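Teleoperation desk: footwear sorting moves to the stone counter

The remote-control sessions for Greltent's shoe work have a new home as of this month. Boonsong Klinhom and Loredana Marchetti moved the station from the padded bench to the stone counter in April, and all new demonstrations are being recorded there.

The task itself is short. The operator takes hold of one slide sandal with the hand controller, lifts it clear of the other, and sets the two side by side with the toes pointing the same way. Then the arm goes home and the episode is saved. Anong Petchrat wrote the instructions so that a new operator can read them in 2 minutes and start.

Most of the trouble is in the start position. Side by side on the counter, a pair of slides is easy. Stacked, they give the operator a choice to make. The top shoe can rest down against the strap of the lower one with its other end up in the air, and a pull in the wrong direction brings both shoes along. Operators have been asked to take the raised end first and lift before moving sideways -- dragging teaches the policy to drag.

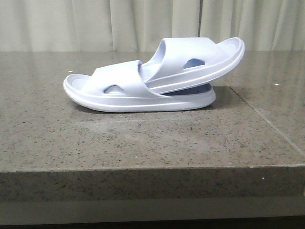

Where the count stands

Operators have saved 139 stacked-pair episodes since the move. Giorgia Benedetti reviewed them on Thursday and kept 82. Of the rest, 43 were dropped for long pauses in the middle of the lift, which the policy tends to copy as hesitation. The others had late starts or a shoe set down backward.

Pauses are mostly a matter of practice. If you lose your grip or need to think, end the episode and begin again. A short, clean run is worth more to us than a long one that gets there in the end.

Hand guiding

Rosalba Bortolotti is trying the same task by hand guiding, holding the arm at the wrist and walking it through the lift. It gives smoother paths but tires people out, and the hand can block the side camera. Her runs are stored under Iva and should not be mixed with the remote-control set, which stays under Odar.

Operators who want a slot on the counter should write to Loredana. Morning slots are full; there is still room after 3 p.m.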